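2 Aug 2026

Up before six again, and it was finally cool enough to sit on the back step with coffee, so I'm writing this out there with a blanket on my knees like somebody's grandma. 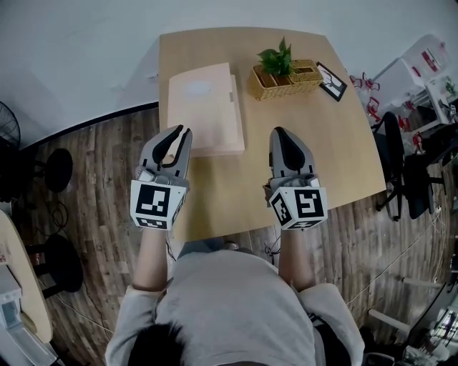 Anyway, the tomatoes! I picked the first proper bowl last night and I'm still thrilled. I'd pretty much given up on them in June, when the leaves went yellow from the bottom up and I was out there every evening pulling them off and muttering. Aidan Ó Dubhghaill told me over the fence to quit watering so much and leave them alone for 48 hours. I left them alone for 36 and then cheated (only a little, with the small can).

The Lill ones are the winners so far – small, orange, really sweet, skins a bit tough. The Vatov plants got huge, taller than me now, and I've tied them to everything in reach including the downspout. Not much fruit on them though, just flowers and more flowers. I want to try pinching them out this week and see. I do wonder if I gave them too much feed.

Made sauce with the splitty ones. Garlic, oil, salt, 40 minutes on low while I washed up and listened to the ball game. I forgot the basil completely and it was still the best thing I've eaten all week. Froze two tubs, ate the rest straight out of the pan with bread.

The beans are a mess. Something is chewing them at night and I went out with a flashlight around eleven and found two slugs and one very annoyed toad. The toad can stay. I moved the old board closer to the bed so he's got somewhere damp to sit.

Need to get twine, and more lids for the jars. Also have to call my sister back about the peaches – she says she can get a whole crate cheap and wants to split it, and I said yes before I'd thought about where I'd put half a crate of peaches. Maybe jam. The big pot's still at her house, so I'll ask for that too.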